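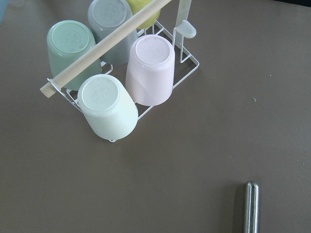 **Tabletop Service / Cold Drink Sets**

# Bomedari Cold Drink Set, Item 2872

The Bomedari set supplies the loose pieces for an iced fruit drink station: cups, ice bowl, cutting board, muddler and scoop. Glassware, strainers and fruit are not supplied.

**Cups and rack.** Plastic cups in pastel colors, including green, gray, yellow, pink and white. Cups store upside down in a white-coated wire rack and may go back into it directly after rinsing. The rack is carried by the wooden dowel across the top. Do not immerse the dowel. Wipe it with a damp cloth and let it air dry.

**Ice bowl.** Pink plastic, open top. Fill shortly before service and pour off meltwater at each refill. The bowl is single-wall and will not hold ice for a full shift.

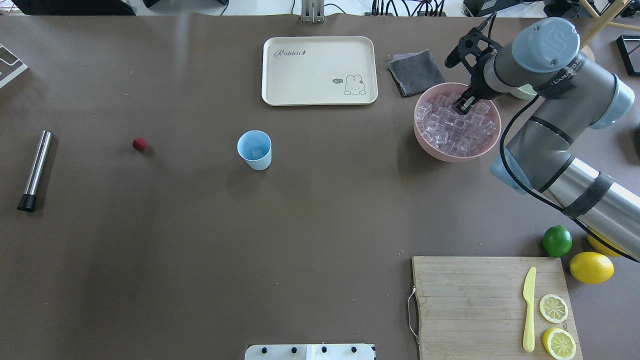

The bowl may be chilled before filling. Allow it to return to room temperature before washing in hot water.

**Cutting board and knife.** Light wooden board with a metal wire handle at one side. The plastic knife is intended for lemons, limes and soft fruit. It has no replaceable edge. Order the knife separately under part 479.

**Muddler.** Metal shaft, black rubber tip. Use in the plastic cups with light pressure only. Check the tip for splits and discard the muddler if the rubber is loose.

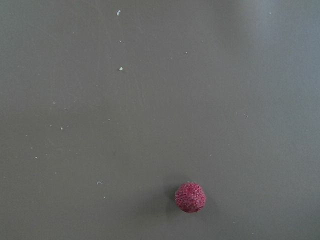
## Scoop

Stainless steel, with a straight cylindrical handle and a deep, rounded bowl open at the front. The front edge is plain. Hand wash or machine wash; dry promptly to prevent water marks. Chlorine cleaners will pit the surface over time.

Store the scoop outside the ice bowl, on a clean surface or tray.

## Ordering

- Item number: 2872
- Supplied by: Pindeck, Ustville
- Dispatch: 7 working days from order
- Minimum order: 2 sets for trade accounts
- Spare parts: Bensaid parts counter, by item number
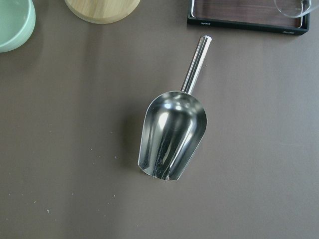
**Can the scoop be bought without the rest of the set?**

Single scoops are sold through the Bensaid parts counter. Quote item 2872 and the word "scoop" on the order. The trade minimum does not apply to spare parts.

Page revised February 11, 2021.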